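Mugs, Hooks and a Small Kitchen
Posted in April by Mutua Mbwambo
Last updated: April, in the evening

When I moved to the apartment in Kimholm, I had one shelf for dishes and I thought it was enough. The shelf is 55 centimetres wide. On it I must keep plates, bowls, two pots, the tea, and all the cups that my family gave me over the years. For the first months I stacked the cups one inside the other, and I think every person who stacks cups knows what comes next. I lost the handle of my favourite one, the grey one from my aunt, and I was sad for a whole evening.

My friend Vy Võ told me to buy a mug tree. I did not know this English word before. In my language we would say something like "stand for cups", so when she said tree I imagined a plant! She laughed very much. After this she sent me to a second-hand shop called Brinda, where they have kitchen things in the back, behind the lamps. I found three mug trees there, two of metal and one of wood, and I paid seven dollars for the wooden one.

I have now strong opinions about mug trees, more than I expected to have in my life.

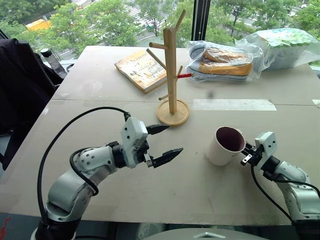
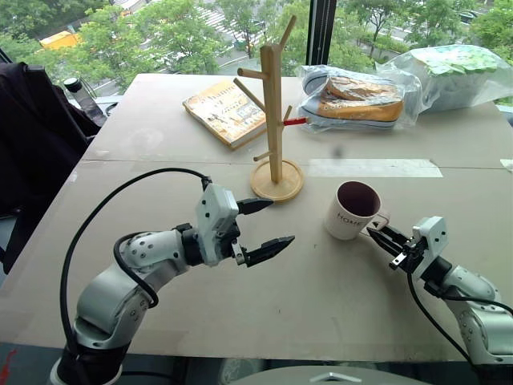 A mug tree must first of all stand well, and this depends on the base. Mine at home has a base that is too small, and if I hang two heavy cups on the same side it leans like a tired man at the bus stop. I learned to hang the first cup low and the second one opposite to it. The wooden one on the table by the window has a round, flat base, and this is the shape I would look for if I was buying again. It has five pegs also, and for a home with one or two people I find five a good number. More pegs means that you keep more cups, and then you are again where you started.

The second matter is the angle of the pegs. They should go up a little from the post. On one of the metal trees at Brinda the hooks were nearly flat, and when I shook it a bit with my hand (the lady in the shop was watching me with some worry) I could imagine the cups walking off one by one. Please try with a cup before you pay. Bring your own from home if you need to, I did it and there was no problem.

Then there is the cup. A wide handle goes on easily. A narrow handle, where only one finger fits, will scratch against the wood each time, and you will need two hands. I have a set from a brand called Kirui with very thin handles, they are beautiful but they live in the cupboard now, for guests. I like best a plain white mug with a dark colour inside, because the tea does not leave a ring that you can see. With a white inside I am scrubbing with baking soda every second week.

About placing: I keep my tree beside the kettle, at the left, because I pour with the right hand. Before, it was close to the sink, and the bottom of the wood became dark from the splashing. I sanded it lightly and put on some Bavudia oil, two thin coats, and left it overnight on a newspaper. It smelled of walnuts until the next afternoon. If your tree is also wood, dry the cups with a towel before you hang them.

I gave away 26 cups this winter. I kept four, plus the grey one without handle, which holds now my pencils. The fifth peg is for the tea strainer, it has a little ring that fits there exactly.

Next time I will write about the drawer under the stove, which is a more difficult subject.

Comments

Vy Võ
I still remember your face when I said tree. You forgot to tell them that you carried it home on the bus with a cup already hanging on it.

teapot_nell
I have the same trouble with leaning. I glued a circle of felt and a flat stone under mine and it's much steadier now. Not pretty underneath but who looks?

Mutua Mbwambo
Thank you Nell, a stone is a very good idea. I will look for one by the river.

R. from the valley
Does the oil have to be food safe if only the handles touch it? Asking before I ruin my grandmother's one.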